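Instructor Pathway, Grornport Campus: Interim Report to the Hernent Workforce Fund
Reporting period: spring term
Prepared by: Barbara Sowa, program lead

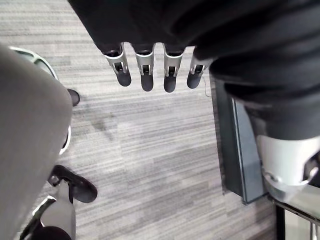 Four metal fingers with black tips below a fold of black fabric.

1. Status

The pathway trains licensed cosmetologists to teach in state-approved beauty programs. Enrollment closed in January with 80 trainees against a funded capacity of 80. One trainee withdrew in the second month for family reasons, leaving 79 active. The place was not refilled, as the entry date for the theory block had passed.

2. Delivery

Each trainee must complete 112 hours of supervised classroom practice before the final assessment. Nearly half of the group has met this requirement. The rest are scheduled to finish by the end of the summer block. Hours are logged in Drivlow and countersigned by the host instructor at the close of each session. Entries without a countersignature are held out of the totals in this report.

Lesson planning and sanitation law were taught as written in the proposal. The chemical services unit was moved ahead of the haircutting unit because the color lab was available earlier than expected. Content and contact time did not change.

3. Host sites

The agreement called for six host salons and schools. All six are signed. The Maksymiv site started three weeks late while its insurance certificate was reissued, and trainees placed there worked extra evening sessions, starting at 5:30 p.m., to recover the hours. Ivan Ivanyshyn, placement coordinator, has visited every site once and will repeat the visits before assessment.

4. Budget

Spending is on plan for instructor pay and room rental. Supplies are over plan, mainly nitrile gloves and developer. Travel is under plan. We request approval to move the unspent travel balance to supplies. The total award is unaffected.

5. Open items

State board forms for the practical exam have been revised, and trainees who filed on the old version must file again. Two host instructors have yet to return midterm evaluations. The demonstration lesson rubric is in second draft and will be sent to the fund with the next report.

6. Next period

Complete remaining practice hours. Hold mock assessments at Grornport. Submit exam applications. Second site visits, all hosts.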